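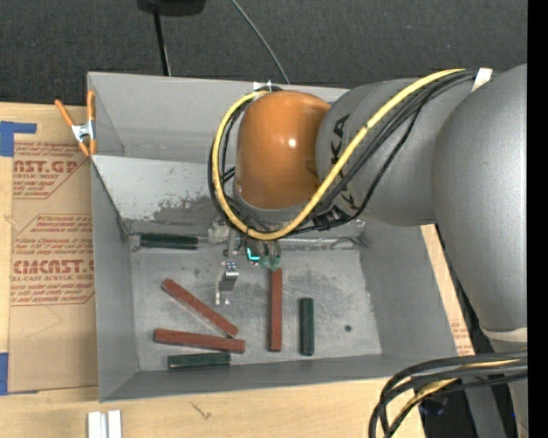
Zeman Street Workshop - Materials and Stores list

Subject: Re: bins for the bar stock

On Saturday the stores desk wrote:
> We still have 171 bars on the shelf by the door with no home. Red and
> green are mixed together again. Before we order anything, can someone
> say whether the big gray metal bin is any good for them, or should we
> get the divided trays from Stirko? The trays come in packs of 10.
> Also, does anybody want the old Erkura drawers? They go out at the end
> of August if not.

I would hold off on the trays. The gray bin does the job for whatever is in use that day. It sits fine on the wooden table, and with a few bars of each color on the floor of it you can tell them apart right away. The red ones are longer than the green ones, so even in poor light it is hard to pick up the wrong one.

What it is not good for is storage. The inner sides slope, so the floor is smaller than you would think from the top, and if you pile bars up against the slope they slide back down to the middle. I tried it with 80 and gave up. Three of each is a comfortable number. You can get hold of any bar without moving another one first.

The bin floor is scuffed. I don't think it matters for the bars, but please don't put anything painted in there that has to stay nice.

For the rest of the stock I suggest this:

Red bars go on the lower shelf, lying flat, ends to the wall.
Green bars go on the shelf above. They are shorter and won't stick out past the edge.
The 13 bars with chipped ends go in the Pidance box under the bench until we decide what to do with them. Please don't put them back with the good ones.

If the shelves fill up, then we can talk about Stirko again. Their trays are a little short for the red bars anyway - I measured one last time we had a sample in.

I'll take two of the Erkura drawers for labels and tape. The others can go as far as I'm concerned, but the runners are worth keeping if someone has a screwdriver handy.

I can do the shelves on Saturday after ten. Leave the mixed pile where it is and I'll sort it then.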